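Print | E-mail
Last updated: March 20, 2021

4. Sorting Beans from Rice

1. Set two plates side by side on a clear, flat table.
2. Spread the rice and black beans on the left plate in a thin layer.
3. Move the beans one at a time to the right plate. Leave the rice.

NOTE: Wrinkled or broken beans still count as beans.

CAUTION: Dry beans and rice are a choking hazard. Keep away from small children.

4. Steady the left plate by its rim if it slides.

Beans and rice on the left plate:
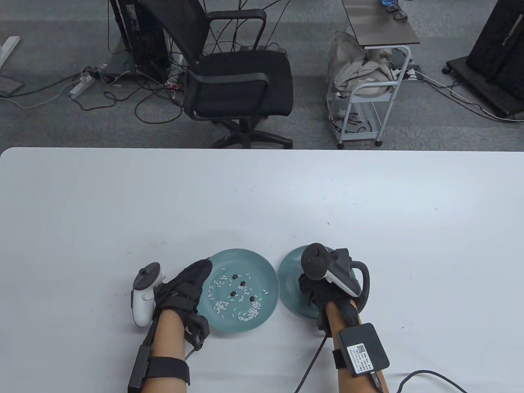 Beans grouped on the right plate: 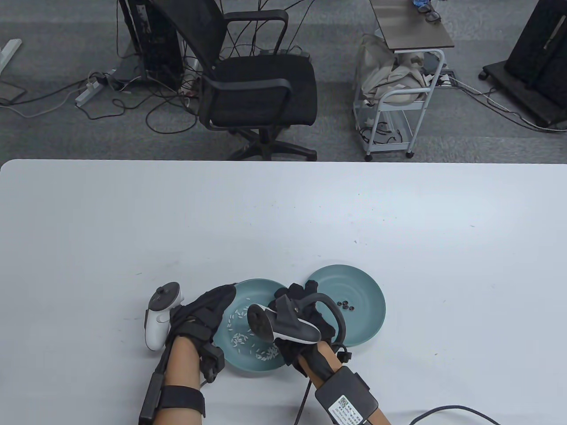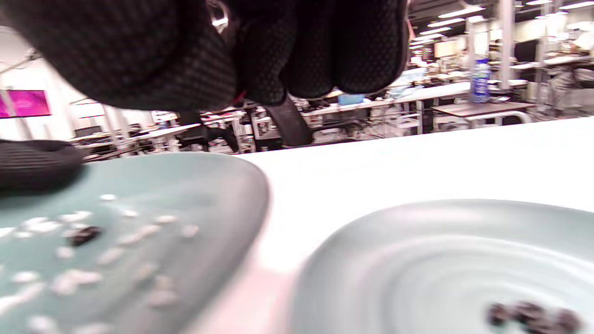 Two beans just above the rice on the left plate, one on the right plate:

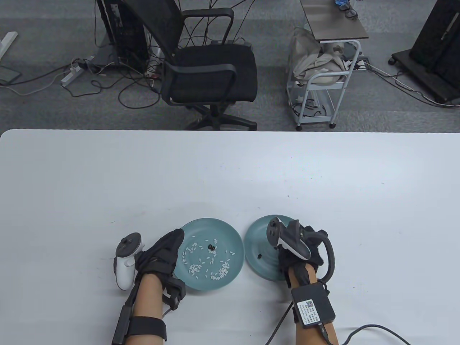
5. Resetting the Plates

1. Tip the beans back over the rice.
2. Replace lost pieces from the Tromness refill bag, part 701.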